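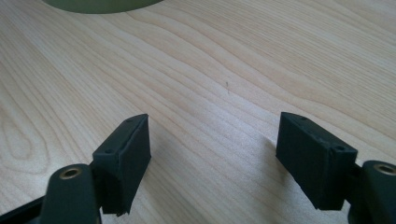

Fig. 2. Pale tabletop with wavy grain.

4. Oiling your Erkley table

Set aside an afternoon. The tin says 40 minutes, and the tin is an optimist.

1. Clear the table and wipe it with a barely damp cloth. Let it dry.
2. Sand lightly, along the grain. Where the grain wanders, follow it as best you can.
3. Pour a little Grudamis oil onto a lint-free rag. Less than that.
4. Rub it in, wait 40 minutes, then wipe off whatever the wood has declined.
5. Repeat once, the next day.

Note: Newly oiled tables attract cats, post and hot mugs. Keep all three away overnight.

CAUTION: Oily rags can catch fire by themselves. Lay them flat outdoors to dry, never scrunched up in the bin.

For scratches and old ring marks, see section 5.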